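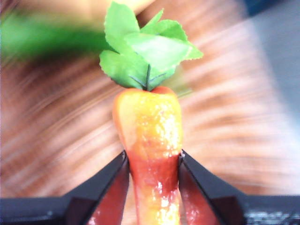 Gripper comparison, speaker notes, 26/08/2021

Start without the title slide. Ask who has bought a gripper off a demo video. Wait for hands.

The claim we were testing: Potisell says its two-finger gripper handles "any produce." Lerkari says the same in smaller type. We ran both on the Dewan arm with the Wistus controller, same speed limits, same bin.

Total attempts 3,742. Of those, 1,388 were on the carrot. Say out loud that it's a toy carrot. Glossy plastic, tapers toward the bottom, artificial leaves on top. A real one bends, sheds dirt and varies in weight. I don't think a good score on plastic tells you much about a packing line, and I'd be wary of anyone who says it does.

What I do believe:
- Grip height matters more than brand. Too low on the taper and it slides.
- The wrist camera loses the background as soon as the arm swings. The held object stays sharp, so slip checks still work. Finding the next item doesn't.
- Shiny inner finger faces pick up the color of whatever they hold. Our color-based slip check counted the reflection as carrot. Took us six days to spot. Matte tape helped a little.

What I don't believe: the force numbers on either spec sheet. Nine repeats on our own load cell and neither matched. (Backup slide if they push.)

If asked which one to buy: neither yet. Second round is in November, with real vegetables.

Skip the cost slide if short on time.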